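Nidine Vanity Practice Scene for Home and Shared Workshop Arm Builds

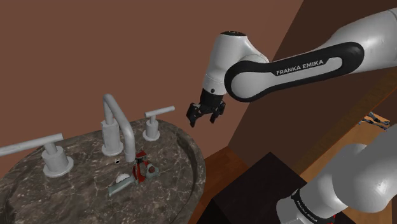

If you are putting together an arm project in a spare room or at a shared bench, you probably know how long it takes before you dare let the thing near real plumbing. We certainly did! Nidine grew out of our own build at the Brundent workshop, where we wanted to try faucet work over and over on screen (and late at night, with a cup of tea) before anybody had to haul a sink across the room.

What you get is a ready-made simulated bathroom corner to load into the Vivus simulator, with a dark marble vanity, an oval basin and a widespread faucet with a gooseneck spout and two lever handles. The arm is a Franka Emika with a parallel gripper. There's a small red and gray object lying in the basin too, so you can practice picking things up near the spout, a good deal fiddlier than it sounds.

We'd suggest beginning with the right handle and a slow approach from overhead. Save your start pose once you're happy with it, and keep a spare copy somewhere, as we lost ours twice and were pretty grumpy about it.

In the download
Vanity scene file, with walls and floor
Arm and gripper setup
3 starter routines: reach, grasp, lever turn
Printable bench notes, the same ones we keep taped up by our own monitor

Item number: 1786
Price: $59, single workshop license
Needs: Vivus, installed separately
Last updated: 25/01/2019

A shared workshop needs only one license, however many members take turns at the keyboard. If you'd like the handles stiffer or looser, open the settings file and change the joint friction, then reload. The Chowdhury add-on, sold separately, swaps in a kitchen sink and a taller spout, and it uses the same arm setup, so your saved poses will carry over.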